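Koltadik Dehumidifier, Floor-Standing Model
Section 3: Choosing a location and levelling the unit

Read this section before removing the transit bolts. The unit is 683 mm high with the castors fitted. Keep it upright at all times. If it has been laid on its side, stand it up and leave it unplugged overnight before continuing.

3.1 Checking the floor

1. Clear the floor where the unit will stand.
2. Lay a spirit level on the floor, first parallel to the wall and then at right angles to it.
3. If no level is available, place a ball on the floor, let go of it and watch for movement.

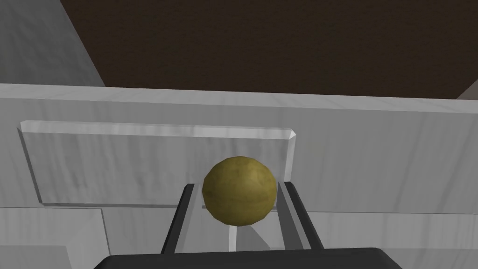
The condensate tray drains by gravity to the bucket at the rear. A fall towards the front of the unit leaves water in the tray and may trip the float switch early. When using the ball method, choose a smooth, round ball. One with flat patches along its outline, like the olive-yellow ball shown, can come to rest on a slope and give a false result. Repeat the test at each corner of the intended position.

Note: On timber floors, test in line with the boards and also across them. Older boards may be cupped.

3.2 Placing the unit in a corner

A corner position is acceptable provided the air inlet is kept clear. Leave 1,000 mm in front of the outlet grille and 15 mm or more behind the bucket housing. Curtains must not hang over the inlet.

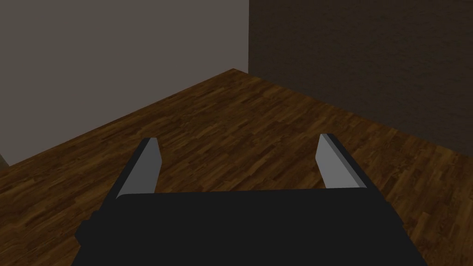 Figure 2. Corner position, wood floor.

4. Wheel the unit into position with the outlet facing into the room.
5. Lock both front castors.
6. Turn the Stiltside levelling feet clockwise until each one touches the floor, then tighten the lock nuts by hand.

Caution: Do not use the levelling feet to lift the castors clear of the floor. The feet are rated to steady the unit only.

On soft timber, fit the felt pads supplied in the Parkholm accessory bag. Replace the pads if the adhesive shows at the edge.
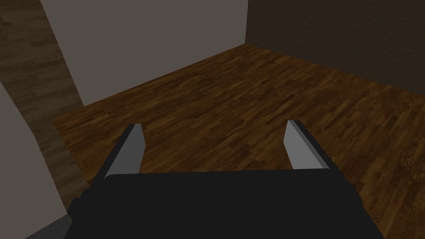 3.3 Doors and airflow

7. Close the windows and any external doors.
8. Decide whether the unit is to dry one room or two. For one room, keep the internal door shut.
9. For two rooms, leave the connecting door fully open. The opening must be 900 mm or wider for the airflow figures in Section 7 to apply. 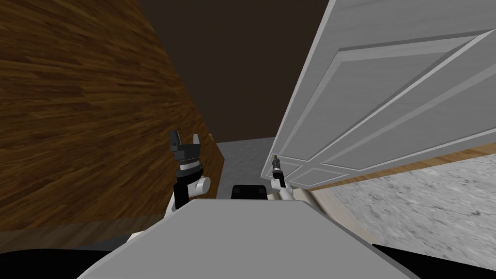 Route the power cord away from the door swing and do not run it under the door. If an extension lead can't be avoided, use one rated for the full load and uncoil it completely.

10. Plug in the unit and set the dial to Continuous.
11. After 15 minutes, check that air is leaving the outlet grille and that the tray lamp is off.

If the lamp is on, switch off at the wall and repeat steps 5 and 6. For the Szénási hose kit, go to Section 4.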